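Handmade Bookmarks from Offcuts: Project Report
Craft and Design, Rukthorpe College
Author: K. Þórarinsdóttir

Aim

My project looked at whether paper offcuts from the college print room could be used to make folded and stitched bookmarks good enough to sell at the December craft table. The print room keeps its trimmings in trays by weight and colour, and most of them are too narrow for cards.

Materials

I collected 269 strips in total. I sorted them into thin, medium and heavy paper and threw out any with printing on both sides. The thread was waxed cotton from Stanholm, the craft shop in Isside. I also used a bone folder, a steel ruler, a craft knife, PVA glue and an awl.

Method

Each bookmark was made from two strips glued back to back, with the grain running lengthwise. I pressed them overnight under books. The next day I pricked holes along one short edge and sewed a running stitch, then tied the ends into a tassel. For the second batch I changed to a 3 mm gap between holes, as the wider gap in the first batch left the thread slack. Corners were cut last.

Results

I finished over 206 strips' worth of bookmarks before the thread ran out. The medium paper gave the best results. Thin paper wrinkled when glued, even with a dry brush, and heavy paper cracked along the stitching if the holes were too close to the edge. Dark blue and cream sold first at the table. The bookmarks with stamped patterns sold slowly, and the ink had spread on the softer papers.
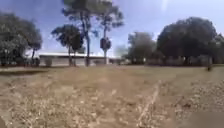

Does the glue need to be watered down for this kind of work?
Undiluted PVA in a very thin coat worked best for me. Watered glue soaked into the thin strips and made them curl.

Changes for next time

I would buy more thread at the start and prick the holes through a card template. Measuring every strip took longer than the sewing. I would also test each stamp pad on a spare piece of the same paper and leave it for a day before using it on a finished bookmark.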